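Zoriana Karpenko services framed prints for Fleddale, a firm that maintains rented apartments between tenants. Her list for June ran to 189 frames. Most needed dusting and leveling, she said, and 10 needed new hanging wire.

"A frame moves when you clean it," she said. "If you level it first, you do the job twice. Wipe the molding, then the glass, then level it."

She uses dry microfiber on wood and a barely damp cloth on glass. Cleaner is never sprayed on the glass itself — liquid runs down behind the lip of the molding and wicks into the mat.

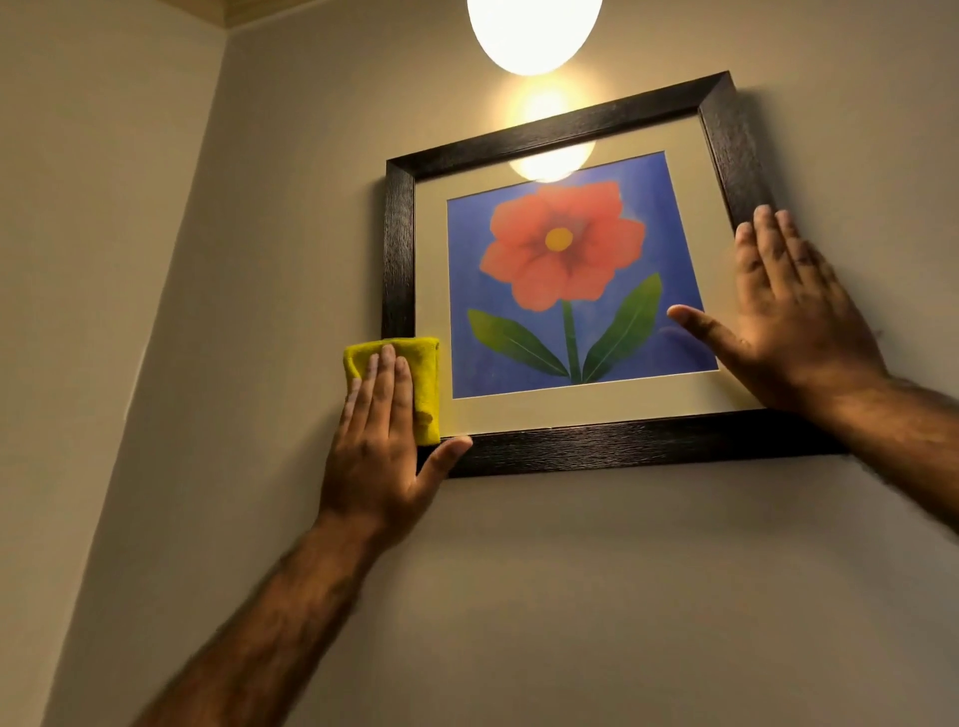
Leveling starts with both hands on the frame, Karpenko said. One holds a lower corner through the folded cloth and the other rests on the opposite side, as with the dark-framed flower print, its right side still higher than its left. "Small pushes at the edges," she said. "You don't pull it off the wall." She checks the top edge with a 6-inch level and ignores the ceiling trim, which in older buildings is seldom true.

Dark molding shows lint, and a wide cream mat shows any stain. She looks at the glass from two angles, as a ceiling light can hide a smear.

Frames that drift again within a month get two hooks in place of one, and felt pads on the lower corners. "The pads do more than the second hook," she said.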